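Clurkness
Upholstery repair, loose cushions and re-filling

Home | About us | What we do | Fabrics | Contact

About us

Clurkness is an upholstery workshop in Cokunham. We repair and re-cover sofas, armchairs, ottomans and window seats, and we make and re-fill the cushions and pillows that go with them. Most of our work is for households. The rest comes from guest houses, waiting rooms and a couple of schools.

The business was started by Maximiliano Navarrete, who learned the trade in his uncle's shop in Cáceres and still does most of the cutting. There are 5 of us now. Two sew, one strips frames, one does deliveries and the phone.

We moved from the old unit behind the Prekaler building in March. The new workshop is bigger and has a loading door at street level, so large sofas no longer have to go up the stairs on their side.

What we take on

Re-covering in our fabric or yours. If you bring your own, ask us for the quantity before you buy it. Patterned cloth needs more than plain cloth and we would sooner tell you early.

Sagging seats. We check the webbing first, then the springs, then the foam. Often it is only the webbing.

Dust covers and undersides. The cloth under a sofa is the first thing to tear and the last thing people look at. We replace it as part of any frame repair at no extra charge.

Pillows and inserts. We fill with feather, fibre or a mix. Old covers can be washed and re-used if the seams are sound.

We don't do leather, car seats or boat cushions.

Colours and fabrics

Our fabric shelf leans towards plain weaves. Light heathered grey is the one people ask for most, and it is a sensible choice for a seat that gets daily use. We keep 33 plain colours in the workshop and can order others. Samples may be borrowed for a week.

At home

We also give advice on looking after furniture between visits. Lift seat cushions off and turn them where the cover allows. Vacuum along the front edge, where crumbs gather. Get down on the floor now and then and check underneath, as small pillows end up there and so does everything else. 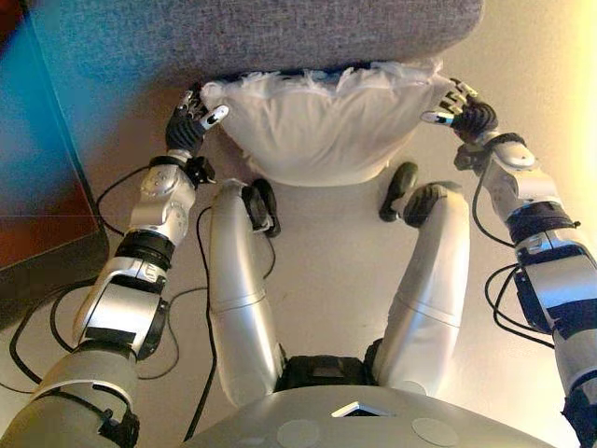

Our old grey ottoman came back with a firmer seat and the same rounded front, and I couldn't find the join in the fabric, wrote Annelise. She added that she wished she had asked for the two bed pillows to be re-filled at the same time. They have since been done.

Prices and bookings

Quotes are free within Cokunham. A deposit of $100 holds your place in the queue, and it comes off the final bill. Please send a photo of the whole piece and one of the worst spot, with the width, depth and height in centimetres.

Pick-up and delivery are on weekdays only. The workshop is open Monday to Friday from 8 to 4:30, closed for lunch at noon.

Page last updated 10 February 2019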